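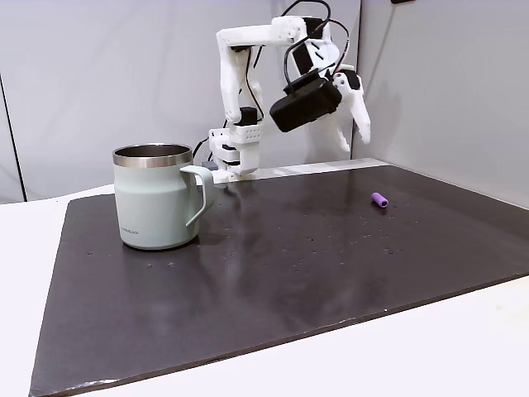 Nam-gil Pyo wants to know when one of these will do his dishes, and would I please stop posting arm content until the answer is Friday.

Home Posts Replies Media Likes

OK fair, Nam-gil. Long answer, because I've got coffee and the evening's free. It's not Friday. I don't think it's this year either, at least not for the full sink, the one with the egg pan in it. But I've changed my mind about some smaller chores lately, so let me get into it.

First, what I mean by a chore. People say "do the dishes" like it's one job. It's a pile of jobs! Find the mug, grab the mug, don't whack the mug into the faucet, tip out the old coffee, get it in the rack the right way up (down?), then do it again with something shaped completely different.

Mugs are the thing I keep coming back to. A nice skinny loop handle like the one on that green mug is lovely for my fingers. For a two-finger gripper you have to decide: go for the handle, pinch the rim, or grab the whole body? And a body that flares out at the bottom wants a different grab than a straight one.

Then there's the little stuff. Something like that small purple cylinder on its side is my favorite kind of test because it's so dumb and so hard. Come in a little too high and you close on air. Come in crooked and you nudge it, and now it's somewhere else and your whole plan is old news.

My kid has left 600 things like that on our living room floor and I'd pay real money for a machine that got even the easy ones.

Also I'd like to talk about wiping, the most underrated chore there is. Look at all those pale specks across the middle of the dark board. You or I would see that, grab a rag and be done before we'd noticed we were doing it. A machine has to decide those are dirt in the first place (what if they're the pattern?), then press hard enough to matter and not so hard it shoves the mug off the other side.

And shiny surfaces, ugh. A glossy board gives you reflections of whatever's sitting on it. We tune that out without trying. Cameras and software get a lot better at this every year, but I still wouldn't bet my good glasses on it.

Shop floor next, where I have actual opinions. I spent a while at Jorkmont on the packing side, and there we had a machine that did one thing, which was put a lid on a tub. It did 18 a minute all shift long and it was great at it. Change the tub by a hair and somebody had to go get the guy with the laptop.

When Lumlow switched us to a new lid supplier in January we lost most of a day to it. Same lid! Same size on paper! Slightly floppier. The people on the hand line didn't even notice.

So when someone says "they already do this in factories," yeah, they do, but the factory got arranged around the machine. Nobody's going to arrange my kitchen. My kitchen has a drawer you have to lift and jiggle.

The part where I've come around: a small plastic printed arm used to be something I'd have called a toy. I really would have. Now people at home are teaching arms like that to pick up a block and put it in a cup, and getting it to go OK if the block's a few inches off from where it was last time. That's a big deal to me, because a few inches off is basically what a house is.

My friend Jeon's rule is that a chore is solved when you'd leave the room while it happens. I like that one. By that rule the vacuum puck is solved (mostly, we have a rug with tassels). The dishwasher was solved before I was born. Loading the dishwasher, no way. I'd be standing there with my hand out.

Folding towels I'd put at "leave the room but listen." Fitted sheets, well, I can't do those either.

Money, since I always get asked. I put 185 dollars into an arm kit a while back, and then another 218 into replacing things and buying better clamps. You could get an awful lot of paper plates for that. Zero regrets though, it's the most fun I've had at that desk in years.

My guess, and feel free to throw it back at me later: picking stuff up off a clear table into a bin comes first, then wiping, then cups and plates into a rack if they're your usual cups and plates. Knives and the egg pan way, way after.

So Nam-gil, buy a sponge. I'll post again when I try the mug-to-rack thing on my own desk.

Comments (4)

dishpit_dana
Twelve years in restaurants and the lid story is exactly it. Our glass washer threw a fit over new pint glasses.

Nam-gil Pyo
I have a sponge. I was hoping to retire it.

torque_and_toast
Disagree on the order. I think plates come before wiping, since a plate is either in the rack or it isn't. How do you even tell a machine that a counter is clean?

marnie k
Do you have a parts list for the kit? My daughter wants to build one and I have no idea where to start.

Contact | © Itis | Back to top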